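Subject: Re: [guidebooks] Flevine ferry chapter, page count and fare tables

List members,

Replies to Henk's points are inline below. The short version is that the chapter has to lose 11 pages before layout, and the fare tables are the place to take them from.

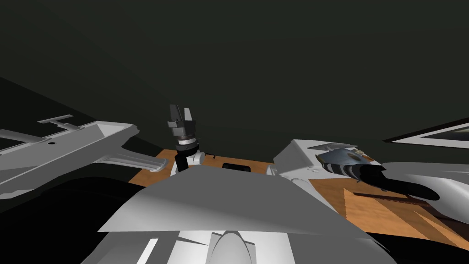

Prirkik, Feb 16, 2018

Henk Claeys wrote:
> The draft of the second edition now runs to 268 pages. The
> Flevine chapter alone has grown by 20, mostly timetables. Do we
> still print full timetables, or only first and last sailings?

First and last sailings, plus the interval between. Full timetables go out of date when the summer schedule starts in June, and the first edition drew more letters about wrong sailing times than about anything else in it.

> Tsoukalas wants the walking routes kept in the main text. I had
> moved them to an appendix.

Keep them in the main text, but cut the introductions. A route needs a start point, an end point, the distance, the climb, and where to find water. Readers do not need the author's mood on the day. The essay on missing the last boat can stay as a sidebar if it fits on one page.

> The hotel listings use two price scales. Which one is right?

The one with 3 bands. The older scale came over from the Plirnance title and was never converted. Please change every listing in the harbor section and check that the key inside the front cover matches. 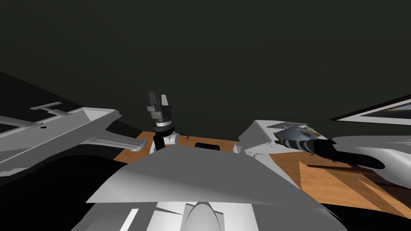 Two arms over a wooden tabletop, simulated view.

> Last point: place names. The maps and the text disagree on at
> least the north shore villages.

The maps win. Spell each name as it appears on the sheet, and put the local variant in parentheses at first mention only. The index should list both forms, with the variant pointing to the main entry.

Still open: whether the bus section covers the winter service. I have the stop list but no confirmed times. If anyone on the list has ridden the inland line outside the summer season, send me the departure times as posted at the stop, with the date you copied them down.

Please trim the quoted text when you reply.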